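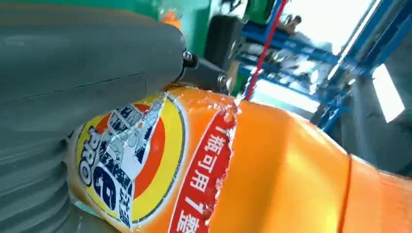
Slide 2 — What the wrist camera gets to see

Leave this one up while people sit down. Wrist view, gripper closed on a Tide bottle, bottle lying roughly on its side.

Points to make:
The gray finger takes up nearly the whole left half of the view. That is the price of this mounting position.
The ribbed pad is at lower left, against the bottle. We can see that part of the contact and the logo next to it.
The bottle is glossy. Pale highlights along the top edge, small white specks near the bracket. Our edge detector does not like either one.
Background is blurred. Blue shelving, bright opening at top right. Mention exposure here, come back to it on slide 5.

Slide 3 — The two grippers

Molel: wide fingers, ribbed pads. Niskanen: narrow fingers, flat pads. Same arm, same controller, same list of objects for both. Sowmya Kaimal wrote the grasp planner and did not retune it between grippers. Say this early, it always comes up in questions.

1,061 grasps in total, bottles, boxes and bags. Failed grasps are in the total. Grasps stopped by the operator are not.

Slide 4 — Bottles only

Molel held 87 percent through the full lift and turn. Niskanen did worse on anything with a curved side and better on caps and handles. Do not read the table out loud. Point to the bottom row and move on.

If Ottavio Bassi is in the room, let him explain the slip threshold — he set it.

Slide 5 — Camera position

We tried three mounts. The wrist mount gives the closest view and loses the most to the finger. The side mount sees both pads but gets bumped on low shelves. The overhead mount is fine until the arm is in the way.
Fixed exposure beat auto exposure near the door. Short pause, take one question if there is one.

Slide 6 — Next

Narrower finger from Jendance, due in September. Repeat the bottle set first. Ginevra Barbieri has the test sheet for anyone who wants to run it on their own arm.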